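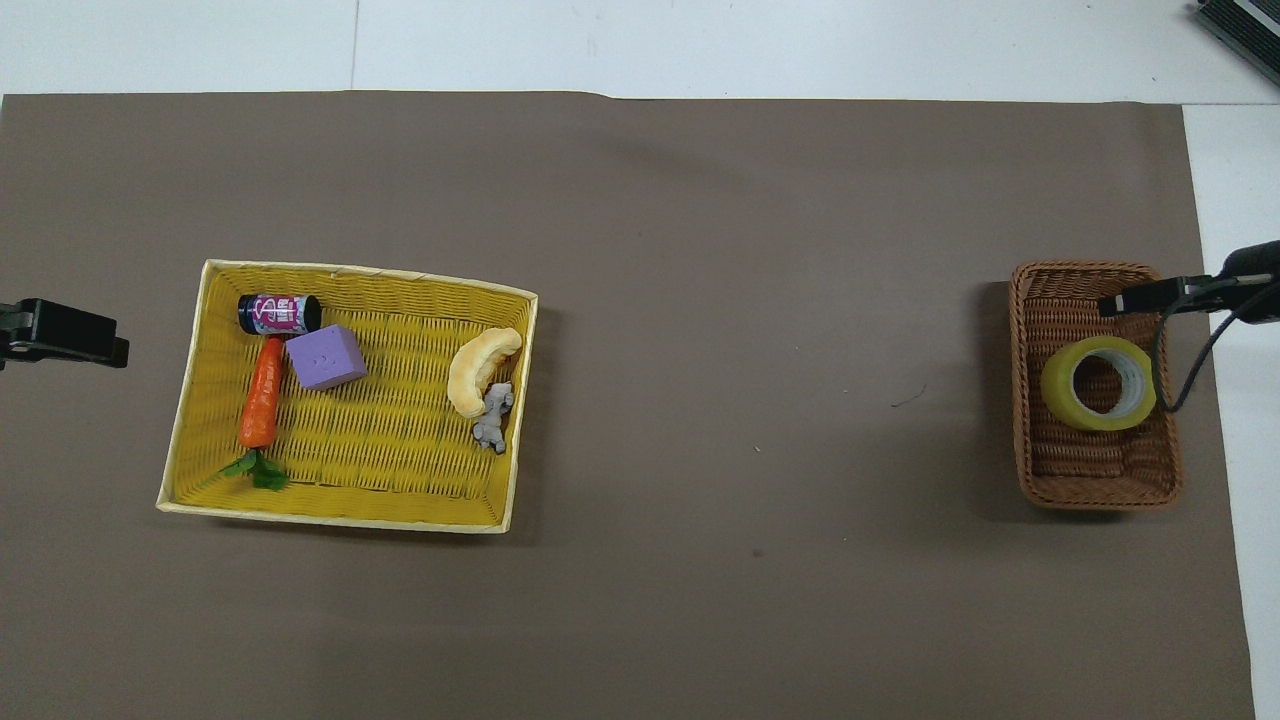

Filed under: Scoring & Stats > Match Import > Resolved

Hi Flomia support,

I keep the scorebook for the Skurketti Cricket Club, and first let me say how much we all enjoy the app. The parents love following along from home, and my own mother checks the scores from three time zones away! I have a puzzle with our last league match against Coste, though, and I've been at it for two evenings.

The app on my tablet has us finishing on 194 for 5, which matches my paper book ball for ball. On the public league page the same innings shows as 194 for 5 in the header, but the batting card underneath adds up to only 176. The missing 18 runs all belong to our number four batter, who is very proud of that innings and has been (politely) asking me about it. The match ID is 818.

What I tried, in order:

– Closed the app and synced again on the clubhouse wifi. No change.
– Synced at home on a different connection. No change.
– Opened the league page in another browser, in case mine was holding on to an old copy. Same card.
– Exported the match file and read through it. His runs are in there.

I haven't deleted and re-imported the match, as I was nervous about losing the ball-by-ball notes.

Reply from Flomia support

Thank you for such a careful write-up, and please say hello to your mother from us. You did well to leave the match alone. Your number four has two player profiles in the league database, one from when he registered last November and another that was created when he moved up to your first team. The team total counts every run, but the batting card only shows runs tied to the profile on the team sheet, and his were tied to the older one.

Could you open Club > Players, tick both profiles, choose Merge, and keep the newer one? Then go to match 818 and press Rebuild Card. Your notes are stored separately and won't be touched.

Follow-up from customer

Merged and rebuilt. The first rebuild stopped with a "sheet locked" message – the league had already approved the result – so I wrote to the Ganix League office and they unlocked it for me the same afternoon. The second rebuild went through and the card now adds up to 194. The notes are all still there, even the long one I wrote during the rain delay.

One small thing remains: his season average on the club page still shows the old number.

Reply from Flomia support

Averages refresh overnight, so please look again tomorrow morning.

Follow-up from customer

Checked over breakfast and the average is right. Please close this one, and thank you for being so patient with me.

Status: Closed, July 28, 2026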